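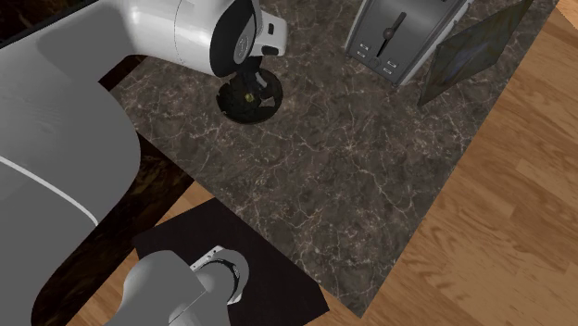

A rendered arm at work over a marble counter in the Pullport test kitchen.

The kitchen has a marble counter, a toaster and a plank floor, and it has never had a crumb in it. Every surface is computed. The arm that hangs over the counter is computed too, and so is the friction between it and whatever it touches, which is where my doubts begin.

Pullport is a method for training robot arms to pick up household objects entirely in simulation and then sending the result out to work in real homes. It comes from Luvent, a small company that has been making confident noises since last winter. The claim is a simple one. Run the arm through enough computed kitchens, each with its counters and clutter rearranged, and the thing it learns will hold up when the kitchen is real.

I have heard this before, as have most people who write about robots. What made me take the train out to see it was a sentence in the company's December write-up, where Luvent said its grasping policy had "closed the gap" between the simulator and the world. It didn't say "narrowed." I wanted to know how they had measured that.

Ruan Nel, who leads the work, is a patient explainer and didn't seem to mind being asked the same thing several ways. The test set is called Khan. It holds 1792 scenes, and the policy gets one attempt at each. Scenes differ in what stands on the counter, in the lighting, in the textures of the walls and floors, and in where the arm starts. Some of the combinations are ugly. A stone-patterned wall runs into patterned paper, a stain turns up on the floor for no purpose. Nel is fond of these. "If it only works in a tasteful kitchen, I don't want it," he told me.

Fair enough. Randomizing the look of a scene is an old trick, and it does help a camera-driven policy ignore things that don't matter. The trouble is that the color of a wall is the easy part. What drops a mug in real life is a slick handle, a finger pad that has picked up dust, a motor that runs a hair late after lunch. Pullport varies some of that. It varies mass and friction within ranges that the team picked by hand, and when I asked how the ranges were picked I was shown a spreadsheet and told that they "felt right" to the engineer who made it. That engineer has since left.

Then there is the matter of the hand. Luvent tests with more than one kind, and a hand with many fingers is a much harder thing to simulate than a plain gripper. Each link can touch the object, and each touch has to be worked out from scratch, many times a second. Simulators cut corners here. They let parts sink into each other by a tiny amount and push them back out with a computed force, and a policy that has spent its whole life in that world may learn to lean on the push. It can look like a lovely firm grip. On real hardware there is nothing there to lean on. 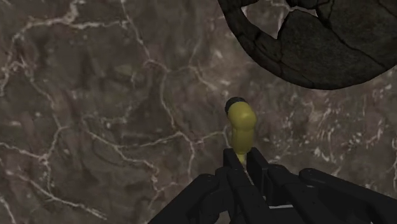 Can a robot hand that grips well in a simulator be trusted to grip well on a real counter?

Only after it has been tried on one, many times, with objects the team didn't choose. Simulated contact is an estimate, and small errors in it can be the difference between a hold and a drop.

I put the point about leaning on the push to Vesela Spahić, who wrote most of Pullport's contact code, and she agreed with it faster than I expected. Her fix is a checker called Sokier, which replays each successful grasp under a second, stricter physics setting and throws out the ones that fall apart. It's a good idea and I would like to see more teams do it. It is also a simulator marking another simulator's homework. Spahić said as much herself, then asked me whether I had a better one. I didn't.

So what about the real trials? There were 100 of them. They took place on 2 arms, both in the same room, over the same bench, and with objects bought on one shopping trip. Luvent describes the outcome as "in line with" the simulated score. The write-up doesn't break the trials down by object, and when I asked for the breakdown Nel said that it was being cleaned up. I asked again a few weeks later and it was still being cleaned up.

I don't think anyone there is hiding a disaster. I watched the real arm for most of an afternoon and it was decent. It picked up a tape dispenser, a sponge and a short length of pipe. It had three goes at a spoon and then stopped, and someone reached in and moved the spoon. Was that a failure? In the log it went down as a reset. Resets are left out of the score.
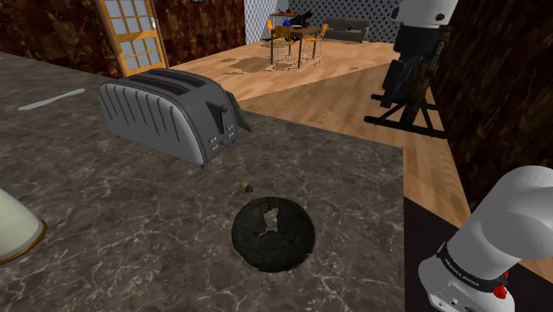 That one word bothered me on the ride home more than the spreadsheet did. In Khan there are no resets. The policy gets its single attempt and the scene is wiped, so the simulated score is honest about its misses in a way the bench score isn't. Put the two side by side and they do come out close, but they are counting different things. Count the spoon as a miss, and every spoon like it, and I can't tell you where the bench number would land. Neither could Nel, who wrote the number down on a sticky note to look into and stuck it to his monitor, where there were already several.

There is real value in what the group has built. Training on hardware is slow, it breaks things, and it needs a person standing by with a hand near the stop button. A simulator that gets a team most of the way in a weekend is worth having even if it flatters them a little. Spahić's contact code is going to be shared with other labs in the spring, and that may do more good than the headline claim.

The headline claim is the part I would hold off on. Luvent plans to put Pullport into a handful of rented apartments next, with the furniture left as the last tenant had it, and this time the resets will be logged in their own column. I've asked to see that column.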